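Listar workshop notebook - January 10, 2020

Sorting the doll stock before the Brudgate order

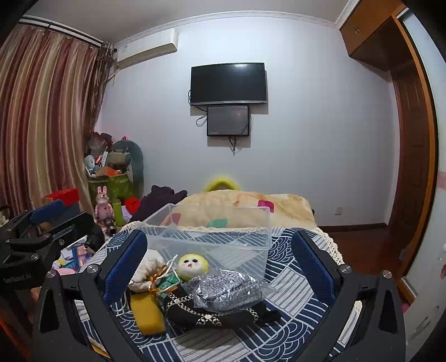 Spent the morning on the knitting odds and ends and I'm finally getting somewhere! Amirhossein wants 50 finished dolls by March, so I need to know what's usable. The one with the black knitted body and the white motifs is my favorite (love that little red mouth) and I'm keeping it out as the pattern piece. The gray-and-white knit stays in its clear bag - it's for scarves, hands off please. Still to do: order more black yarn from Edell, 100 g balls this time, and label the boxes.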